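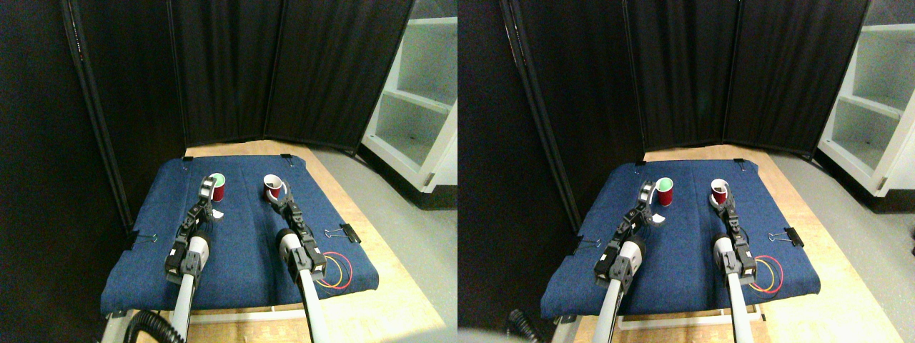 Two arms, two cups, one clipped-down cloth at the Sesevik bench.

House rules for the two-arm bench, second edition

The first edition of our bench rules ran to 40 pages and was, by all accounts, very thorough. We know this because the copy at Dostberg was still in its shrink wrap in November. The second edition fits on 2 sheets, and people have started quoting it at each other, which we are choosing to take as progress.

Most of what changed is dull, and dull is the point. Take the cloth. The old text said the work surface should be "suitably secured," and every site read that in its own way, including one that read it as tape. The new text says clips, on the sides and at the back corners, checked before the first run of the day. A cloth that creeps during a session makes every later measurement a small work of fiction.

Then there are wires. Any loop lying on the work surface has to be looked at before power goes on, and the operator has to be able to say how far it will travel when the arm does. "It's always been like that" was the most common answer at Maurya last time we asked. It no longer counts.

Cups get a paragraph to themselves. Write down the outside color and the inside color, for each cup, every time. A red cup with a green inside and a red cup with a white inside are two different objects, however much the person filling in the log at five o'clock would like them to be one. Loose scraps on the cloth go in the log too, or in the trash, but pick before you start.
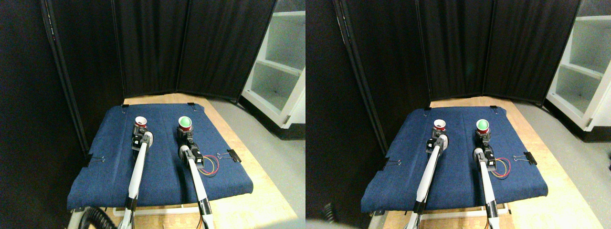

Who signs what

The operator signs the start sheet. Someone who isn't the operator signs the stop sheet. Zisham asked whether one person could sign both in different pens, and the answer is in the new edition, in bold.

Sites with 1000 or more logged runs may skip the weekly reach check and do it monthly - the stop button test stays daily for everybody, no matter how experienced you feel.

The new sheets replace the old binder as of June 2024. Please recycle the binder. Comments on the wording go to the standards desk, preferably in fewer than 40 pages.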